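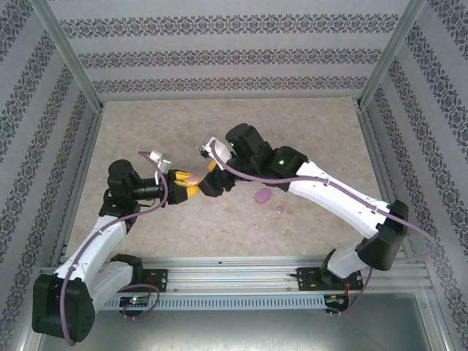

Massa rosa: uma parte espalmada, outra pequena

xibarra
Estou a fazer ovinhos de massa de modelar para uma grinalda. A base espalmo à mão, fica oval e serve. O ovo é que me racha sempre de lado. Uso Sullora, balde de 389 g.

montes_c
Estás a apertar demais. Amassa uns 14 minutos antes de dar forma.

ddewan
Discordo do tempo. Com 14 minutos a minha Sullora seca toda. Cinco chegam, com uma gota de óleo.

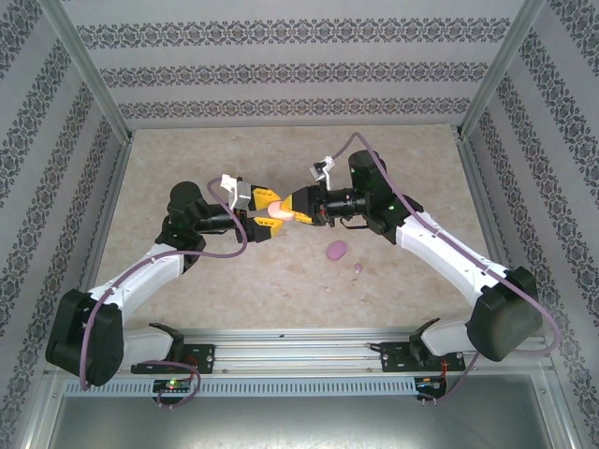
E aperta de lados opostos, pouco de cada vez, sem pousar o ovo na mesa. Se pousas ainda mole, ganha um lado chato.

montes_c
Óleo estraga a tinta depois. Eu uso água.

ddewan
Pinto há anos com óleo na massa e não descasca.

xibarra
E as migalhas que caem, juntam outra vez?

jacinto32
Eu junto se forem do mesmo dia. Do dia seguinte já fazem grumos.

xibarra
Domingo experimento metade com água e metade com óleo e ponho aqui o resultado.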